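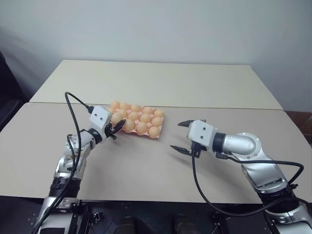

Eggs in a pink plastic tray, on a light tabletop.

Home Opinion Food Letters Subscribe

Leave the eggs on the table

By Vendula Zelenák
November 22, 2023
224 shares | Comments (31)

When I moved to Birberg, the first thing my neighbor Leidy Paucar corrected in my kitchen was the place of the eggs. I had them on the table. She opened my refrigerator, found a free shelf, and carried them there as one carries a child away from a road.

I know the rule, and I do not argue with it. Eggs which were washed before sale must stay cold, and most eggs in our supermarkets were washed. My eggs come from a farm in Skerneck, unwashed, and the woman who sells them keeps them in the same way as I do. So I want to speak for the table, but only for eggs of this kind.

My first argument is that I see them. Food behind a door is forgotten food. In my refrigerator I have found a half lemon that was hard like wood, and two open jars of the same mustard. With eggs on the table I have never had such a surprise. I pass by, I see how many cups of the tray are empty, and I know if it will be an omelet or soup.

The second argument is the tray itself. The paper carton is a good thing for the road, but at home it becomes soft at the corners and its lid is always in the way. A plastic tray has no lid. It can be washed with soap, and it should be washed, more often than people think. Each egg has its own cup and does not knock against the others. I paid very little for mine at the market and I have used it since June of the year when my son started school -- he now shaves.

Color matters too, though my husband laughs at this. Brown or orange-tan eggs look poor in a gray carton. In a pink tray they look like something you want to cook.

There are fair objections. A table is also for work, and an elbow is a dangerous thing. I lost four eggs once while rolling dough, and I cleaned the floor for a long time. A warm kitchen is another problem. In the hot weeks I move the tray to the pantry, and a person with no pantry should listen to Leidy and not to me.

But please do not put them in the refrigerator door. There they are shaken at every opening, and the temperature goes up and down all day. If they must be cold, give them a proper shelf at the back, and write the date on the tray with a pencil and a piece of tape.

Leidy still does not agree. She came last week for coffee and looked at my table, and she said only that she takes hers with milk.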